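Notebook, exhibit audio bench
March 2021

Carrying on with the Forsyth recordings. The cassettes came over from the coroner's registry in one box, 11 tapes, all C60 or C90, labelled by side in blue biro. The index sheet lists 10. The extra one carries no exhibit number. Photographed the label, bagged it separately and wrote to the registry before playing anything off it. Senga Ritchie has signed for the box and the discrepancy is noted on the continuity form.

Deck: the Ramach two-head, serviced in November. Azimuth set per tape by ear and then by phase on the scope. Tapes 1 to 4 were fine at the nominal setting. Tape 5 was recorded on something badly out of line and needed most of the screw travel before the top end came back. Left a paint mark at nominal so it can be put back without hunting. 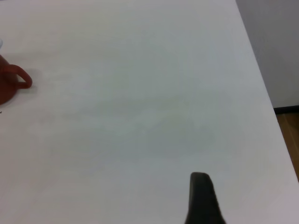

Speed is the bigger nuisance. Mains hum on tape 5 side A sits above 50 Hz when played at standard speed, so the original recorder was running slow. Corrected in software on a working copy only. The master transfer stays as it came off the deck, 24 bit, 96 kHz, hash taken at the end of each side and copied by hand into the log as well as the text file.

Do not apply noise reduction to anything going to the transcribers. We did that on the Busport job and ended up with counsel arguing over a word that was half artefact. Gentle high pass at 100 Hz is allowed, and it goes in the processing notes with the filter slope. Anything beyond that is a separate listening copy, marked as such in the file name.

Tape 7 side B: dropout at counter 700, both channels. Cleaned heads and pinch roller, replayed, same place, same length. Treating as a fault on the tape. Can't say yet whether it is a stop and restart or damage to the oxide. Wants magnetic development before anyone offers a view, and that needs written approval from the registry as it touches the exhibit. Request drafted, not sent.

Rultden viewer crashed twice on the long files. Splitting the spectrogram export at ten-minute marks gets around it. Colour scale has to be locked manually on each section or the sections won't match when laid side by side. Settings saved under the case number.
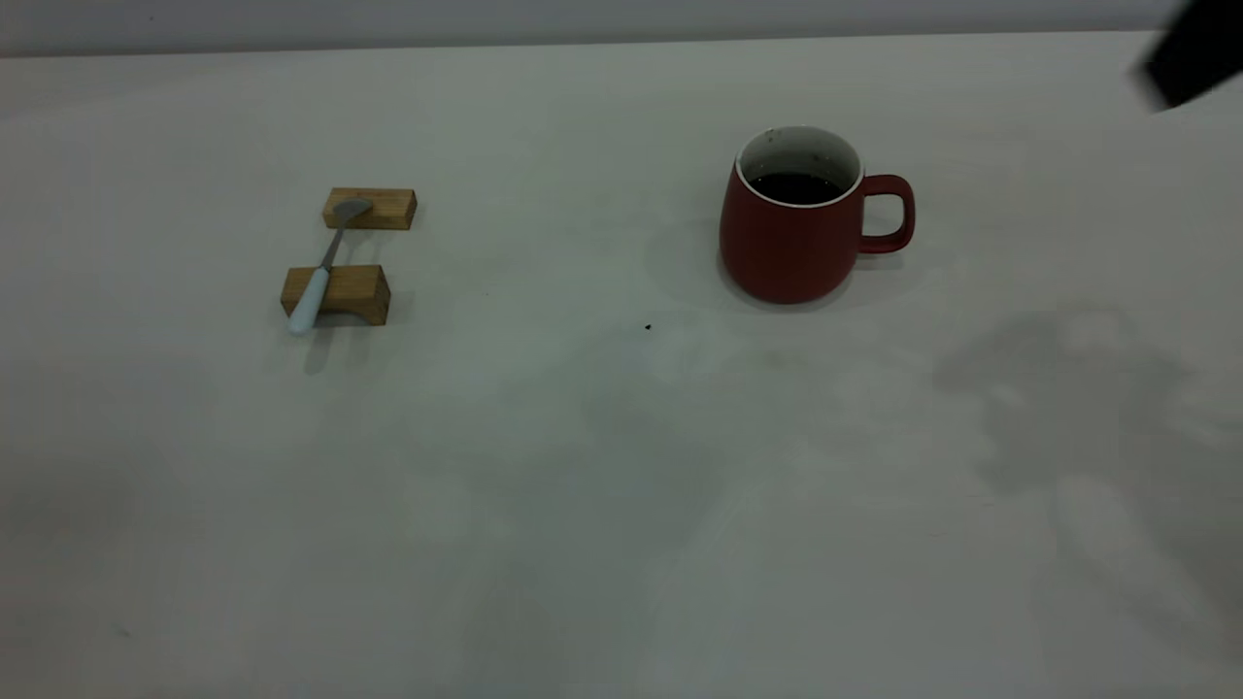
Page last modified: S. Ritchie, revision 10

Transcription order agreed: 1, 2, 5, 7, then the rest. Two listeners working apart, no case summary to either, differences reconciled at the end with both drafts kept. Unclear speech goes in as [indistinct] with a time, no guesses in brackets. Speaker labels are by letter until the investigators supply names in writing.

To do:
- chase registry about the unnumbered cassette
- send the tape 7 request
- reset azimuth to paint mark
- second copy of masters to the off-site drive, check hashes there
- order splicing tape, the open roll has dried out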